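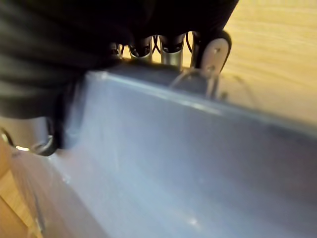

¿Por qué el planificador se detiene a pensar justo cuando la mano llega al borde del recipiente? Porque en ese punto le cambiamos el controlador de posición por uno de fuerza, y antes de soltar las riendas queremos que las dos estimaciones de contacto, la de la muñeca y la de los dedos, estén de acuerdo.

(Saludar con calma, dar las gracias a los que han madrugado un sábado, esperar a que se sienten los del fondo.)

Me gusta empezar por el borde, y ya me perdonarán la insistencia, porque casi todo lo que hemos aprendido en Skokeva este año lo hemos aprendido a pocos milímetros de un borde de plástico. El plástico translúcido es muy mal amigo de la percepción: brilla, deja pasar algo de luz y la nube de puntos sale con agujeros. Nuestra primera versión rellenaba esos agujeros por interpolación y se quedaba tan tranquila – yo no tanto.

Contar aquí lo del registro. Revisamos 706 intentos de agarre, uno por uno, con mucho café, y en 241 el error venía de la altura estimada del borde. Dejar la cifra en pantalla un momento, que la gente la quiere apuntar.

Segundo bloque, la tela negra. La funda que cubre la mano hace pliegues, y desde la cámara de la muñeca esos pliegues ocupan buena parte de la vista. El segmentador los confundía con un obstáculo y el planificador, muy obediente, daba un rodeo enorme. Ahora usamos una máscara que se recalcula con la postura de los dedos. Mencionar que los dedos metálicos asoman por debajo y que también hay que enmascarar los cables finos que van entre ellos; los olvidamos en la primera entrega y lo pagamos.

(Si alguien pregunta por Prernholm: es el módulo que arbitra entre controladores, y sí, el nombre lo puse yo. Corre a unos 440 hercios en nuestra máquina de pruebas.)

Tercer bloque, herramientas. Enseñar el visor de Zostlow con calma, sin correr como en el ensayo. Reproducir el intento 104, pararlo en el contacto y mover la línea de tiempo hacia atrás, para que se vea cómo discrepan las dos estimaciones antes de que el árbitro decida. A mí me sigue pareciendo precioso, y lo digo con todo el cariño, porque antes hacíamos esto leyendo columnas de números.

Avisar de que los umbrales de fuerza todavía se ajustan a mano para cada recipiente. Pedir ideas, de verdad, y apuntar los correos durante la pausa. Las preguntas, después de la demo.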